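Section 5. Teaching the pair to pack and unpack a bag

Before we start, a word about what you should expect. People who buy a two-arm bench kit nearly always ask me the same thing in the first week, and it's some version of "when can it do my housework?" My answer is that it can do little bits of it, slowly, on a good day, with you sitting next to it holding a mug of tea. Folding a fitted sheet is miles off. Picking small things out of a shopping bag is about where the fun starts, so that's what we'll do in this section.

I'm assuming you've finished Section 4, both arms home properly and the Cluklow software is open with the green tick in the corner. If the tick is amber, go back and redo the homing. I know it's boring. Do it anyway!

What you need

A soft bag with a wide mouth and handles. Canvas is good.
A heap of small packets. Ours are clear sleeves with labels on.
A mat you don't mind getting scuffed.
A few ordinary desk bits to leave lying about (see step 3).

5.1 Laying out the bench

1. Put the mat down and smooth it out. A ruck in the mat will catch a fingertip and drag everything sideways.

2. Lay the bag on its side in the middle, with the mouth turned towards the upper left as you look from the rail. Stuff it so the packets come spilling out of the opening a bit. A bag standing upright tends to flop over when a gripper goes in, and then you've got a canvas tunnel with a robot hand stuck in it.

3. Leave some clutter at the back. A tidy bench teaches the arms that the whole world is tidy, and my kitchen certainly isn't.

4. Tuck the arm cables so they can move freely with the wrists, then jog each arm to its limits by hand control and watch for snags.
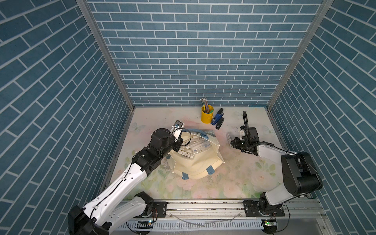
Fig. 5.1. Bag work in progress, left gripper holding a packet above the pile, right gripper open.

Caution: keep your hands out of the enclosure whenever the arms are powered. To straighten the bag, press Pause, wait for the software to say Held, and only then reach in. These aren't big arms but they pinch, and I speak as someone with a plaster on.

5.2 Recording your demonstrations

1. Choose New Task and give it a name you'll recognise later. I once had a folder full of things called "bag" and "bag new" and "bag new proper", so learn from me.

2. Set the gripper force to 2. That's the setting I use for light packets. Any higher and thin plastic creases up, and the label goes with it, which matters if you want to scan it afterwards.

3. Press Record and drive the left arm to the mouth of the bag. Come down from above, close on one packet, and lift straight up before you go sideways. Lift first, every time, or you'll tow half the pile along with you.

4. Carry the packet clear of the bag, set it down on the mat and open the fingers fully before backing off.

5. Press Stop, then Keep or Bin. Be ruthless here. A fumbled grab that you saved because you were tired will come back to haunt you.

6. Shuffle the packets and go again. I'd do 128 good ones before you bother training. The Kokent arms I started on managed something with 14, but it was a sorry sort of something and mostly involved prodding the canvas.

Note: Orlando Flores, who checked this section for me, prefers to do all his left-arm runs first and the right-arm ones afterwards. I swap between them as I go. Try both and see which leaves you less cross.

5.3 Training and trying it out

1. Choose Train and leave the step count at 1000 for your first try. Go and have lunch.

2. When it's done, pick Run Slowly. Keep a finger near Pause.

3. Watch the approach more than the grab. If the arm dithers over the bag, you probably need more recordings with the pile in different shapes.

5.4 If it goes wrong

It grabs the handle. Record more runs with the handle lying in awkward places.

It comes up with two packets. Aim for an edge in your demonstrations, and check you really did press Bin on the doubles.

It closes on thin air. Clear plastic is horrid for cameras. Move your lamp to one side to kill the glare, then run the camera check from Section 3 again.

So is it a chore done? By hand I can empty a bag like this before the kettle boils, and I don't need pausing. But it's a proper job with floppy stuff in it, and I find that much more exciting than stacking blocks. Save your task before you close Cluklow, as Section 6 picks up from the same file and does the whole thing backwards, packets into the bag.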